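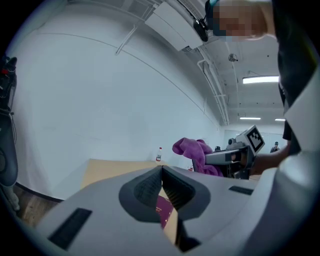
Août
Par l'équipe d'assistance Grovance

Ticket 357 : les étiquettes d'expédition sortent décalées depuis la mise à jour d'Avum

Bonjour à toutes et à tous, et merci d'abord pour votre patience, je sais que la période est chargée et que vous avez autre chose à faire que de recoller des étiquettes à la main ! Je reprends tout depuis le début pour les collègues de Plastville qui rejoignent le fil en cours de route.

Le problème a été signalé samedi à 8 h 40. Sur le poste d'emballage, Avum envoie bien les commandes à l'imprimante, mais l'adresse descend d'un bon centimètre et le code-barres finit à cheval sur deux étiquettes. L'aperçu à l'écran est impeccable, ce qui nous a fait perdre une partie de la matinée (j'y ai cru, moi aussi, à cet aperçu).

9 h 15. Redémarrage de l'imprimante, puis du poste. Aucun changement. Le rouleau a été retiré et remis en place, les guides resserrés. La première étiquette est sortie droite, on s'est réjouis un peu vite, et la deuxième était de nouveau décalée.

9 h 50. Calibrage du capteur d'espacement, touche avance papier maintenue jusqu'au deuxième clignotement. L'imprimante a avalé quatre étiquettes, comme prévu. Même décalage ensuite.

10 h 30. Essai avec une page de test envoyée sans passer par Avum : parfaite, trois fois de suite. Voilà qui met l'imprimante hors de cause, et le rouleau avec elle.

11 h 05. En fouillant dans les modèles, on a trouvé que la mise à jour avait remplacé le format « Kos 100 » par le format générique, plus long. Le nom affiché dans la liste est resté le même, et il faut ouvrir les propriétés avancées pour voir la différence. J'avoue que je n'y serais pas allé de moi-même, merci à la personne de l'équipe du matin qui a insisté !

Ce qui a fonctionné chez nous : fermer Avum sur tous les postes, supprimer le modèle, l'importer à nouveau depuis la sauvegarde de juillet, puis vérifier dans les propriétés que la hauteur est bien à 100 mm. Pensez à vider la file d'attente avant de rouvrir, il restait chez nous de vieux travaux qui gardaient l'ancien format en mémoire.

On a relancé ensuite le lot 972 en entier, et les codes-barres passent au lecteur. Le lot précédent, lui, est à réimprimer pour les colis encore sur place. Pour ceux qui sont déjà partis, le transporteur demande la liste des numéros de commande, je m'en occupe cet après-midi.

Reste le poste du fond, qui affiche toujours l'erreur 800 au moment de l'import. Je soupçonne un simple problème de droits sur le dossier partagé. Je laisse donc le ticket ouvert, et si vous voyez la même erreur de votre côté, envoyez-moi une capture avec le nom du poste, même floue, cela me rendra un grand service.

Statut : en attente, poste du fond.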